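How to clean and sort secondhand play food (the quick way)

Wrote most of this in March between two pickups, so forgive the typing. People keep asking how I get a bin of thrift store play food ready for kids in one afternoon. Same steps every time.

What you need

Dish soap, the plain kind
White vinegar
Two big bowls or a clean sink
Old toothbrush
Cotton swabs
Mesh laundry bag
Lots of towels
Baking soda

Step 1. Dump and pull the junk

Everything out on a towel. Anything cracked goes. Anything sticky that isn't just dirt-sticky goes too — old soft plastic gets a tacky film and it comes back no matter what you do. I tried for a week on a set of grapes once. Gone.

Check for small parts. If it fits inside a toilet paper tube it doesn't go to kids under three. Tops that pop off count. Batteries, magnets, same thing, pull them now and deal with them later.

Step 2. Split by what it's made of

Hard plastic in one pile. Wood in another. Felt and fabric in a third. Anything with a speaker or a light by itself, that never touches the bowl.

Step 3. Wash the hard plastic

Warm water, a squirt of soap. Soak 17 minutes, which is just how long my laundry has left when I start. Scrub the seams with the toothbrush. Seams are where it all lives. Rinse.

Hollow pieces are the pain. If there's a little hole in the bottom, water gets in and stays in, then you get black gunk. Don't soak those. Wipe only. If water got in already, squeeze what you can, shake hard, stand it hole down overnight.

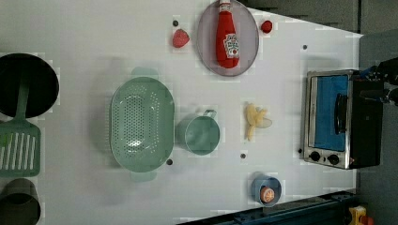
For smells, 250 ml of vinegar in a bowl of cool water, ten minutes, rinse again. Never mix vinegar with bleach. Ever.

Marker comes off with baking soda paste, usualy. Rub soft. Painted faces and printed labels will rub off too so go around them.

Step 4. Wood

Damp cloth, one drop of soap, dry right away. No soaking, it swells and the paint lifts. Rough spots get a light sanding if they're bare wood. If the paint is flaking and you don't know how old the piece is, skip it. Not worth it.

Step 5. Felt and fabric

Mesh bag, cold, gentle. Air dry flat. Hand wash anything glued. Lakshmi Arumugam on the Pimness swap list puts hers in the freezer first, I never have, she swears by it.

Step 6. Dry everything longer than you think

Towels, one layer, window open. Turn it all over at bedtime. Check in the morning. Anything that still feels damp gets another day. Do not put the lid on a bin of damp toys — I lost a whole Gollirine bakery set that way, still mad.

Step 7. Sort and bag

Don't sort by color. Looks nice, kids don't care. Sort by how it gets played with: breakfast stuff, store stuff, picnic stuff, dishes. One bag per theme, so you can hand out one and hide the rest. Swap bags every couple weeks and its like new toys.

Label with masking tape. Permanent marker straight on the bin is a mistake you make once.

How often

At home, once a month and after anybody's been sick. For a playgroup, hard plastic every week, and anything that's been in a mouth goes straight in a wash tub until then.

Questions go in the comments, I check after 8 pm mostly.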